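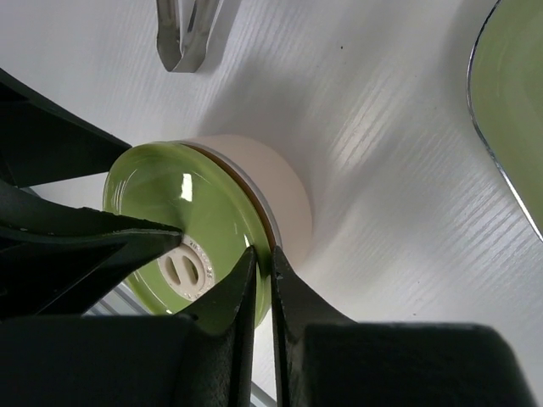
Snack table and jar check, Wirkitz break room
Checked by me, Karla Villaseñor, November round

1. Lid seal: OK
I ran a finger all the way around the green-lidded jar and looked for crumbs in the seam. Crumbs are what ruin a seal, so please wipe that part every time, even if you only took one cookie!

2. Lid face and slots: OK, wipe again
The slots in the white part of the lid are a pain to clean (I use a cotton swab and a bit of dish soap). Look for chips and hairline cracks around them, too. A cracked lid goes in the trash. No tape, no glue, I mean it.

3. Serving plate: OK
Green plate, cookies on it, a few other bites next to them. I like a small spread like this, it's so much easier to keep track of.
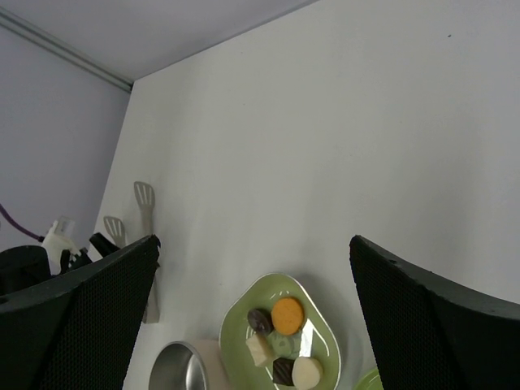
My rule is that anything left out for more than 2 hours gets tossed, and yes, that includes the chocolate ones. Check the plate rim for chips before you load it up, and keep nuts on a separate dish for the folks with allergies.

4. Table surface: OK
White tabletops are great because they show everything. Wipe with warm soapy water first, then the Remis spray, then let it air-dry before any food goes down. 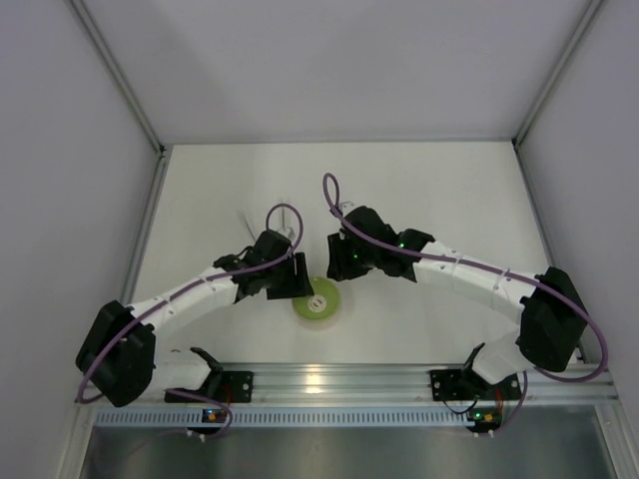

Same cloth for the whole table is fine, but it goes straight in the laundry afterward and never back on the sink. I found one there last time and it smelled awful.

5. Dial on the lid: OK
Give it a gentle turn and make sure you can still read the numbers. If it sticks, rinse it, don't force it.
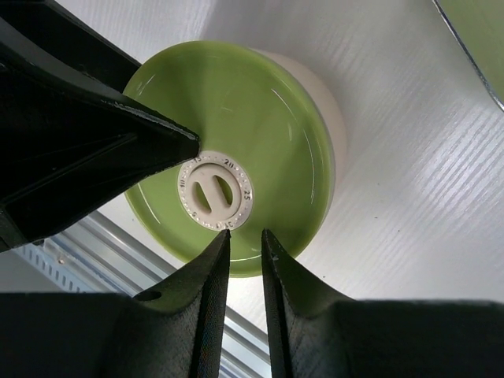 Can the lid go in the dishwasher?
Please wash it by hand. Heat is hard on seals, and the last one I put through the machine came out warped. The plate can go in on the top rack.

6. Allergy card: NEEDS FIXING
The old one faded, so I'm printing a new one before the next round.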